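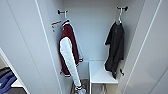

Maroon jacket on its hanger.

I finished the log cabin quilt in December and said I was done with piecing for a while. That lasted until I sorted the scrap bin. There were so many narrow strips left over that I decided to try string blocks, and I've been at it most evenings since.

If you haven't made them, string blocks are strips of uneven width sewn onto a foundation until the foundation is covered, and then trimmed square. Some people use muslin for the foundation and leave it in. I used paper and tore it out, because muslin adds weight and I wanted something that would fold up small on the couch.

For paper I tried three things. Regular printer paper worked but was stiff, and the stitches pulled when I tore it. Newsprint tore well and left gray smudges on the light fabrics. Old phone book pages were the best of the lot, thin and crisp, and the ink stayed put. I got a phone book from Haziq Pangaribuan, who had 2 of them holding up a shelf in his garage. I now owe him something to put under the shelf.

Set your stitch length short. I used 1.5 on my machine, and the paper came away along the seam like a stamp. Use an old needle too, and throw it out when you finish. Paper dulls a needle fast and you will hear it start to punch instead of pierce.

The first strip goes down the diagonal, right side up. I used the same off-white for every center strip so the blocks would make a diamond grid when I joined them. The second strip goes face down on top of it, edges lined up, and you sew through both and the paper. Press it open. Keep going toward one corner, then turn the block around and do the other half. Press every seam. I tried finger pressing for a whole evening and ended up with little pleats along the center strips, and I had to take four blocks apart.

I made 156 blocks, twelve across and thirteen down, finishing at six inches each. That gives a top of 72 by 78 inches before borders. It's an odd size for a bed but it's fine for the couch, and it used up more of the bin than I thought it would. The bin is still half full. I don't know how that works.

The strips came from everywhere. A lot of them are from the Joly prints I bought when I was making baby quilts, and those are very thin and fray if you look at them. The Lalholm solids are heavier and behaved much better. I'd read that you shouldn't mix weights in one block. I mixed them all through, and the only trouble I had was where three thin ones ended up next to each other near a corner. That block stretched on the bias when I tore the paper off. I put a line of stay stitching around the outside of the rest before I took the paper out, and I'd do that from the start next time.

Trimming took two evenings. I have a square ruler with a diagonal line on it and I lined that up with the middle of the center strip. If the line is off even a little, the diamonds don't meet. Mine meet in most places. There's one row near the bottom where I must have been tired, and the points miss by an eighth of an inch all the way across. I looked at it for a while and left it in.

For joining, I sewed the blocks into fours first, then sewed the fours together and added the odd row at the end. I took the paper out of the seam allowances as I went. Tweezers help with the small bits in the corners. The vacuum does not like phone book paper and I had to clean out the hose.

I got the thread by the cone this time, a gray Prondari 50 weight. Gray disappears into nearly everything, and I didn't change the top thread once. I did go through 16 bobbins. Short stitches eat thread and I hadn't planned for that, so wind a few before you sit down.

I haven't decided on the quilting. Straight lines an inch apart would be the easy choice, but there are so many seams that I'd be crossing bulk the whole way. I may do big loose loops and leave it at that. The backing is going to be a brown flannel I've had on the shelf for years. It needs to be washed first, and I need to piece it because it's only 42 inches wide.

Somebody at the guild in Jerkwood asked if I'd bring the top to the next meeting. I will if I have the border on. I cut the border strips last night at four inches, and then remembered I'd wanted them at five, so there are more strips in the bin now.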